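How to Plan a Wine Valley Trip Without Believing the Brochure
By Şengül Sönmez

Every region with a vine and a church now calls itself undiscovered. Plarkmont had 2,536 hotel beds when I last looked, and its tourist office still uses the word. If you're set on going, do it this way.

1. Pick your month before your hotel
The brochures push high summer. I'd go in May. The lavender photos on the posters won't match what you find, but you can get a table.

2. Stay outside the old town
"Steps from the square" means bells, delivery vans and a room the size of a wardrobe. Look at the villages up the valley, Uçar first. The bus takes 50 minutes, and the timetable is optimistic.

3. Be suspicious of the tasting pass
The Mavix pass promises "unlimited cellar visits." Read the small print: 2 pours per cellar, and half of them close for lunch until four. Add up what you'd pay at the door. I did, and kept my money.

4. Walk the ridge path, but only one way
The full loop is sold as a classic. The second half follows a road behind warehouses. Start at the Hatanetti chapel, go downhill, and catch the bus at the bottom.

5. Ask what "local" means
Plenty of the olive oil in those pretty bottles came off a truck. If the seller can't name the village, buy your oil at the supermarket.

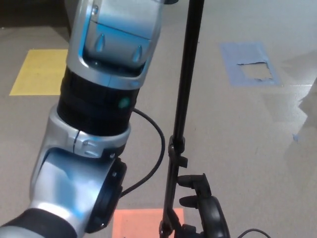 6. Leave one day empty
You'll be told there's too much to see. There isn't. Sit somewhere with shade and order whatever the next table is having.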